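Home Stories Ask Us Puzzles Grown-ups

Do Houseplants Really Clean the Air?

By Shalini Tripathi

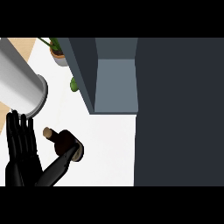 You have probably heard that plants clean the air in your house. Grown-ups say it. Plant shops say it. I have seen it on a sticker stuck to a flowerpot, and a sticker is not proof of anything. So let's check. Think of a room with one potted plant near some gray shelves, and ask how much work that plant could do. Plants do take in a gas called carbon dioxide through tiny holes in their leaves, and in the light they let out oxygen. That part is true, and scientists have tested it over and over. The question is how much. Air moves in and out of a house all day long, through doors and windows and little cracks you never notice. One plant is slow. Your house is leaky. Guess which one changes the air faster.

Where did the idea come from?

A long time ago, scientists shut plants inside small sealed boxes. They put in some gases that can come from things like paint and glue, and then they measured the air. The amount of gas went down! People got very excited, and some of them still are.

But do you live in a small sealed box? I hope not. A test in a box tells you what happens in a box. To find out about a bedroom, you need to test a bedroom, or at least do some careful math about one. When scientists did that math, they found you would need so many plants that there would be no room left for your bed.

What about plants stealing your oxygen at night?

This is the opposite story, and I don't believe it either. In the dark, plants do use a little oxygen, just like you do. A very little. If you have ever shared a room with a brother, a sister or a dog, you have slept next to something that uses far more oxygen than a fern. You woke up fine.

A reader wrote in

Necati Sarıgül, age 7, from Boltutwood, asked us: "If I got 200 plants would it work then?" Good question, Necati. It might do something. But all that wet soil would make your room damp, and damp rooms can grow mold, and mold is bad for the air. Also, who is going to water them? Opening a window is a lot less work.

Try it yourself

Next time somebody tells you a fact like this, ask them 3 things:

How do you know?
Who tested it, and where?
How big was the difference?

The last one matters most. Lots of things are a tiny bit true. A teaspoon of water does make a swimming pool fuller – you just can't tell.

Should you still have a plant? Sure, if you like plants. I have a spider plant and it has done nothing for my air that I can notice. It does keep making baby spider plants, and you can cut those off and grow them in a cup of water. Put the cup by a window and look for roots after a week or so.

Contact us | Copyright Skukley Kids | Back to top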